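Home | Threads | Replies | Saved

Filed under: Small Domestic Defeats

Right, a thread about moving the kitchen cupboards round, a job I was told would take an afternoon. It is now May. I started when people were still wearing scarves.

The idea came from a leaflet by Jodaleo, who sell storage tubs and would like you to own 40 of them. Everything you cook with should live within one step of the cooker, it said. I have a small kitchen. Everything I own lives within one step of the cooker, including the bin and the back door.

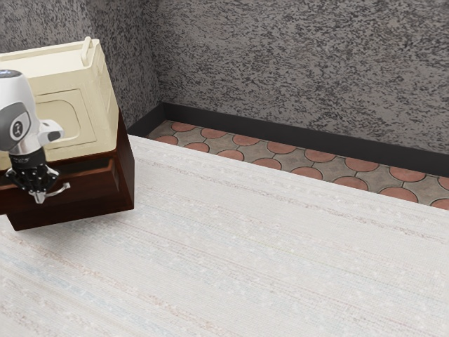
Anyway, I began with the spices, which was a mistake. I own 6 jars of cumin. Each was bought in the firm belief that we had none. One has a price sticker from Kokkonen, the corner shop that shut before we had the roof done.

The leaflet says to throw out whatever you haven't used in a year. By that rule I should lose the fish kettle, the jam funnel and most of the downstairs.

I kept the fish kettle. You never know when you'll be handed a whole salmon – it hasn't come up in 13 years, but I feel the odds must be shortening.

Next, the tins. My household has two schools of thought on tins: labels facing out, and whatever it is the other person does. We have reached a truce, by which I mean I turn them round after he's gone to bed. 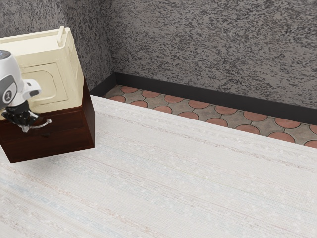
Reddish-brown cabinet, cream boxy thing on top.

Lids, then. I laid every lid and every tub out on the floor and tried to pair them off, like a village dance. Five tubs went home alone. The spare lids are in a carrier bag marked LIDS and I expect to be buried with it.

Someone replied to say I should try Hernura drawer dividers. I did try them. I now have a very orderly drawer of things I still can't name, each in its own little pen.
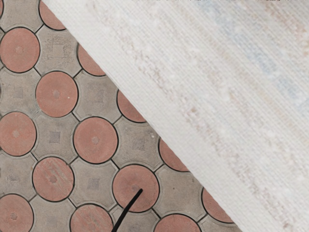
The baking stuff has gone on the top shelf, on the grounds that if I have to fetch a stepladder I might think again about a second tray of flapjacks. So far the stepladder has simply moved into the kitchen.

Biggest loss to date: the Jallov teapot. Not broken. I put it somewhere sensible at four in the afternoon and haven't seen it since. We are making tea in the gravy jug, and it pours better than the teapot ever did.

More when I've done under the sink. If anyone needs cumin, my replies are open.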